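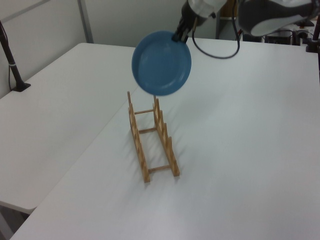 Photo: Istilus

Call for participants: dishwashing habits at home

Samarakoon is looking for adults to take part in a home study on how people wash, dry and put away their dishes. We want to hear from people who wash by hand, people who use a dishwasher, and people who do some of each. You do not need to be neat, and you do not need to cook every day.

The study begins in September and lasts 30 days. Most of it is done at home in your own time.

What you will do

Keep a short diary. After your main meal of the day you fill in one page, on paper or on your phone. It asks what you washed, where you put it to dry, and when it went back in the cupboard. If you ate out or ordered in, you check a box and you are done.

Try a second method. For the first half of the study you do the dishes the way you always do. For the second half we ask you to change one thing. Some homes will be asked to air-dry everything, some to use a towel, and some to wash once a day instead of after each meal. You will be told which group you are in by email.

Come in once. There is one visit to our test kitchen at Drisia, near the end of the study. You wash a set load of plates, cups and pans at a normal sink while a member of staff takes notes, and then you answer some questions about your diary. Visits can be booked from 9 a.m. on, with the last one starting at 6 p.m.

Who can take part

You must be 18 or older and live within a bus or car ride of Drisia. You need a kitchen sink with hot and cold water. You should expect to be at home for most of the study. A few nights away is fine – just note them in the diary.

We can take one person from each household. Roommates and family members may help with the dishes as usual, and the diary has a line for that.

Please do not apply if you have a skin condition that gets worse with soap and water, or if you are allergic to dish soap. People who work for a company that makes soap, sponges or dishwashers cannot take part.

Payment

You will receive $172 for the full study, paid by check or bank transfer after your visit. If you stop early you will be paid for the diary pages you have turned in. Bus fare and parking for the visit are paid back if you bring the receipt.

We supply the dish soap, two sponges and a set of cotton towels. You may keep what is left.

Your information

Diary pages are stored under a number, and your name and address are kept in a separate file. We do not take photos in your home. You can leave the study at any time without giving a reason, and you can ask us to delete your answers up to the day the results are put together. Results will be shared with Ultik, who are paying for the study, as group totals only.

How to apply

There are 100 places. Send an email to the study desk at Samarakoon with "Dish study" in the subject line and tell us:

Your age and zip code
How many people live in your home
Whether you wash by hand, by machine or both
The best time of day to call you

A short phone call follows, and then we send a consent form to read and sign. Places are filled in the order that signed forms come back. If the study is full we will ask whether you want to go on the waiting list – a few people usually drop out before the first week.

Questions about the study can go to the same address.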